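Section 4. Comparing two grippers on the Motdale arm

Before you start, fix the arm to the table and switch on the controller. Please keep hands away from the table during all movements.

4.1 Prepare the objects

1. Put the toy kitchen set on the white tabletop. Leave the toaster oven on the right side, with its door free.
2. Lay the red ketchup bottle inside the green oval container.
3. Check that the light on the arm is blue. Check also that the gripper cable can move without pulling on any object.
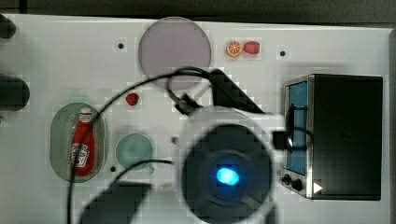 4.2 Run the comparison

1. Mount the Hurthorpe gripper and set the finger force to 6 N.
2. Start with the cup. It is light, and a strong grip can push it away.
3. Do 8 attempts for each object and write every result in the Datumard sheet.
4. Change to the Tiongson gripper and repeat with the same positions.

Note: After about 500 closings, inspect the finger pads. Replace them at 3,000.

Caution: Do not change the gripper while the controller is on.

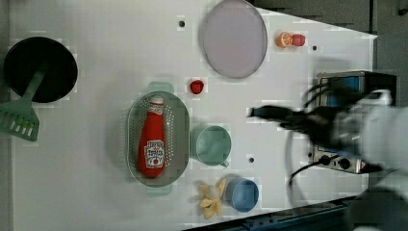
Figure 4-2. Gripper fingers reaching toward the teal cup.

If the two grippers give very different results on the cup, repeat step 2 at lower speed. Questions about this section go to Dindo Calimlim.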